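Ticket 1749
Category: Print Services / Document Layout
Requested by: Embla Björklund, Recruitment Office
Assigned to: Ivar Wikström
Location: Kristiansen building, meeting room 112
Status: Resolved

Reported issue
The requester states that handouts for the Tuesday candidate briefing were printed from the Baso queue with the compensation table running past the right margin. Text in the last column was missing on several copies. The originals are in Chinese. A replacement set is required before the session begins at 10 a.m. 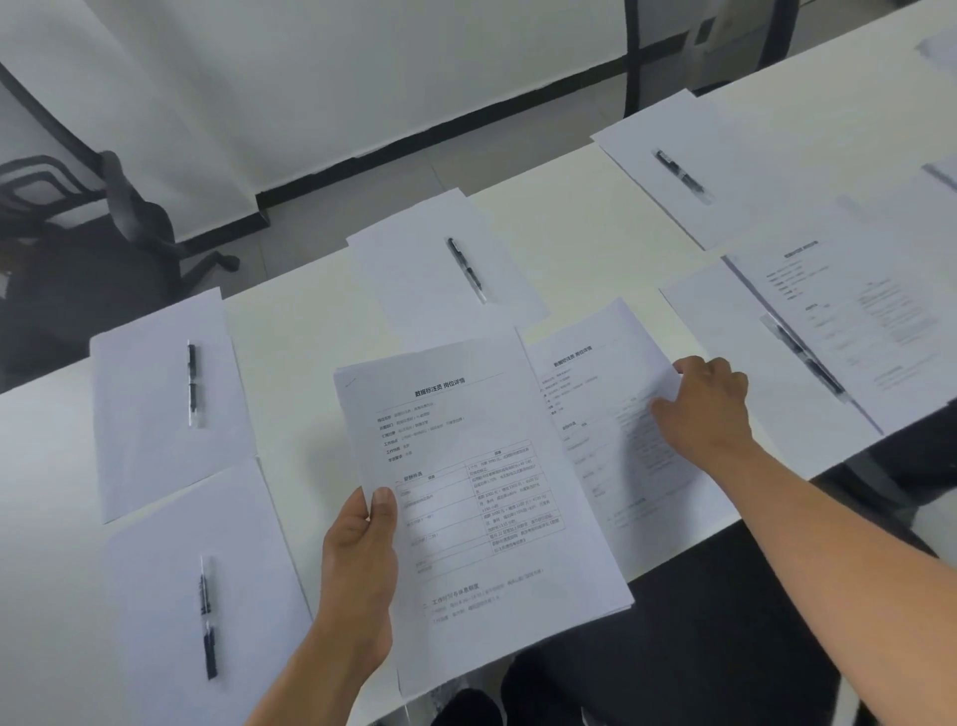

The print queue was reviewed first. The Baso driver had reverted to Letter size after the May update, while the source file is set up for A4. Scaling was turned off, and the table was therefore clipped at the margin. The paper size was corrected and the job was sent again. On the replacement handout, the heading 数据标注员 岗位详情 (Data Annotator – Job Details) prints in bold with its rule beneath it, and the table under 一、薪酬待遇 (compensation and benefits) has its border and two columns. The section on working hours and rest follows the table as in the source file.

Actions taken
1. Default paper size on the Baso queue changed to A4.
2. "Fit to printable area" enabled for the Recruitment Office profile.
3. Misprinted copies withdrawn and placed in the confidential waste bin.
4. Replacement set delivered to room 112, with blank paper and black pens for candidates' notes.

Requester comment
Ms. Björklund confirmed receipt and asked whether the same fault would affect the Prurevow forms. Those forms are printed from a separate queue, which was checked and required no change.

Follow-up
Staff who print A4 documents from the Baso queue should review the preview page before releasing a job. Any recurrence should be reported under this ticket number. Related record: 2,333, Stondlow office, same driver version.

Closed by I. Wikström.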